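Bench notebook - Horkstead well water, iron and manganese
9/24/23

Picking up where the July pages leave off, which is to say in the middle of an argument with a filter.

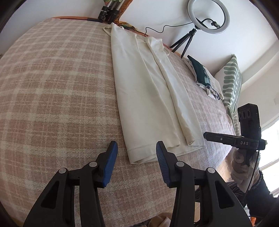

The greensand column is still passing manganese. Iron comes out fine, has done since the second backwash, and I was pleased with myself for most of a morning. Then Bontu ran the manganese on the same bottles and I stopped being pleased. The strips say one thing, the colorimeter says another, and the black ring in the sample sink has its own opinion and doesn't need calibrating.

Checked the obvious first. Permanganate tank was full. The line from it was open. The injector had a plug of brown sludge in it that I am fairly sure I wrote "clean this" about in July. Found the note. It says "clean this." Cleaned it.

Ran column A again at the low flow setting, 7 bed volumes before taking anything, so there could be no complaints about leftovers in the housing. Manganese dropped but not to where it should be. Column B (the Javitz media, the expensive one) did better on manganese and worse on pressure. It packs down like wet coffee grounds, and the gauge was into the orange before lunch. Backwashed it and lost a pinch of media down the drain, which at that price I watched go with real feeling.

pH of the raw water is the thing I keep walking past. Lemlem has been saying since the start that it's too low for the manganese to oxidize in the time we give it, and I have been saying the media would take care of that. Page 93 of this notebook has me saying so in ink, underlined. Put the calcite cartridge in front of column A this afternoon, and the first bottle after it was the best we've had. One bottle, so I'm not telling her yet. She reads this notebook. Hello Lemlem.

Side issue: calcite puts hardness back in. We'd be sending the Horkstead people clear water that furs up their kettle, and then the softener has to come after, and the softener wants the iron gone before it sees anything. So the order would be calcite, column, softener. The Serach valve on the softener is set to regenerate on a timer and should be on the meter. Whoever has the manual, please put it back in the drawer. The drawer currently has a sandwich bag of O-rings and a manual for a different valve.

Bottles from today are in the fridge, second shelf, numbered up to 112. Bottle 109 has no cap that fits it, so treat with suspicion. The 2 marked with red tape are raw water, acidified, do not rinse them out and put them away, Bontu.

Next:
- repeat the calcite run, same flow, fresh bottles
- new batch of colorimeter reagent, the open one is clumping
- ask Lahlou if they sell the coarser calcite by the sack
- column B again, half the flow, watch the gauge
- scrub the sink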